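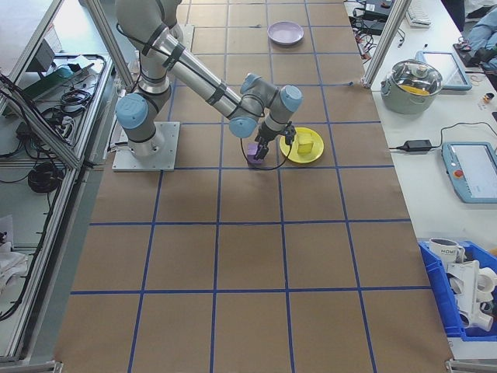

Purple block, yellow plate with a yellow cube on it, brown paper marked out in blue tape.

THE MATSTEAD DATUM

1. The Bench Mark

The levelling line at Matstead began at a brass bolt in the church wall and ended at a brass bolt in the pump house, and in the register the second bolt was 23 millimetres lower than it had been in July. Nasrin Zarei read the entry twice and then looked at the initials beside it. They were B.M., for Babak Mirzaei, who had retired on the Friday and left his desk clear except for a steel rule and a box of Pluketti mints.

She booked out the level, the staff and the two change plates. The form wanted a reason. She wrote "closure" and dated it Monday, September 2, 2024.

Shahab Hosseinzadeh drove. He had the staff across the back seats with its end resting on the handbrake, so that every time he stopped he had to lift it with his elbow.

"He'd have checked it," he said.

"He'd have checked the sums."

"You think he misread it?"

"I think the bolt is where it is. I'd like to know where that is."

They set up at the church at twenty past nine. The bubble took a long time to settle. Nasrin took the backsight, called it, and Shahab walked forward with the second plate and trod it into the verge. The line was 1529 metres by the road and less by the drain, but the drain bank was soft and Mirzaei had always gone by the road. His sketch showed each change point against a gatepost or a culvert. Two of the gateposts had gone.

At the ninth setup a woman came out of a bungalow and asked whether it was to do with the water.

"Indirectly," said Nasrin.

"Only the old man used to say yes."

She gave her name as Parvaneh Nazari and said that her back door had begun to catch in the spring. She had planed it once. Shahab wrote this in the remarks column, where there was not really room for it, and she watched him do it and went back inside.

They closed on the pump house at ten to one. Nasrin reduced the figures on the bonnet of the car, the rises in one column and the falls in the next, and took the difference at the foot. Then she turned the page round and had Shahab do it.

"Twenty-three," he said.

"Run it back."

They ran it back by the same plates. The misclosure was two millimetres, which was within tolerance and no help to anyone. 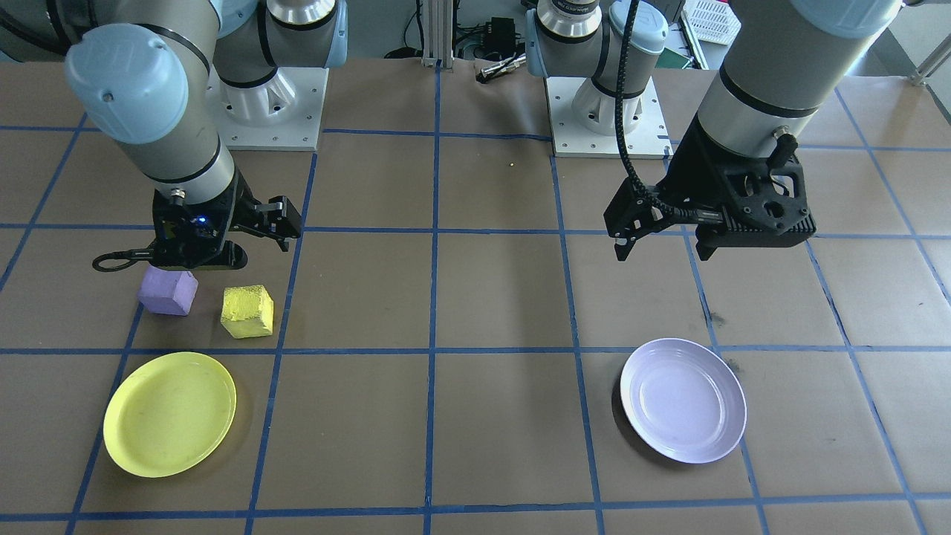 2. The Register

Nazanin Ghorbani kept the registers in the Akbari building, on the second floor, in order of catchment. Matstead filled 16 volumes. She put the last three on the table and stayed standing.

"He came in on Thursday," she said. "He asked for the same ones."

Nasrin went back through them by hand. The pump house bolt had been observed every July and had not moved by more than a millimetre in any year. The entries were all in the same upright writing. On page 171 of the second volume a figure had been struck through with a single ruled line and a smaller one put above it, initialled. It was the first correction she had found. After that there were no others, and the bolt did not move at all.

"Did he take a copy?"

"He took a pencil note. Then he sat there until I locked up."

Nasrin laid the steel rule under the struck figure. It was perfectly legible. She carried it forward on a sheet of squared paper, one year to a line, letting the fall run as it would have run, and came out a little short of 23.

She thought of the door, planed once. Then she uncapped her pen, wrote the new height under his on the open page, and asked Nazanin for the form to tell Veris that the pumps were set to the wrong level.

"Which box do I put him in?" said Nazanin.

"Observer," said Nasrin, and signed underneath.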